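Notebook, arm build at the shared workshop, bench 4
July, started 9:40 in the morning

Continued from the last entry. The new wrist bracket is printed and fitted. The old one had play in the two lower screws, so every grasp came a little to the left of where I asked for. Colour of the filament is wrong but this is not important.

Supply is still the Zelside one, limit set back to the old value. Mpho Le Roux asked me to write down the servo numbers so he can repeat it at home, so: closed position 743, open position 326, speed 500. Please do not go over 743 on closing. The horn starts to slip on the spline and then you must do the zero again from the beginning, and it takes the whole morning.

Cable to the wrist goes now outside the elbow, with a loop. Inside the elbow it was rubbing. I put some tape from the Skirance roll, it is ugly but it holds. To do: proper clip.

Hard boxes and tins I consider finished for the moment. Soft packaging is the remaining problem. With clear plastic the depth values are full of holes, and the software takes the height of the table in place of the height of the bag. Then the fingers come too low. For now I add a fixed offset by hand in the config (file is on the shared drive, folder Drisance, the second one, the first is old). I don't like this solution. A better one would be to look for the coloured contents and ignore the film, but with a fully clear bag it will not help us.

Also the shadow. With the ceiling light only, the arm makes a soft grey area on the table and the segmentation counts it as part of the object. I tried to raise the threshold, and then it loses the thin edges of the bag. Mpho thinks a second lamp from the left side would be enough. He has one in his garage, he will bring it.

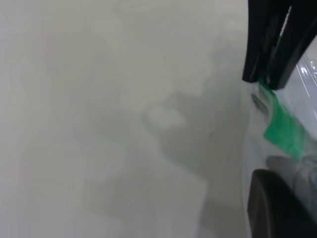
Threshold goes back to the earlier value until the lamp is here. I will also ask Ng about softer pads for the fingertips, the ones in their catalogue are listed in grey and in black and I don't know if there is a difference in hardness.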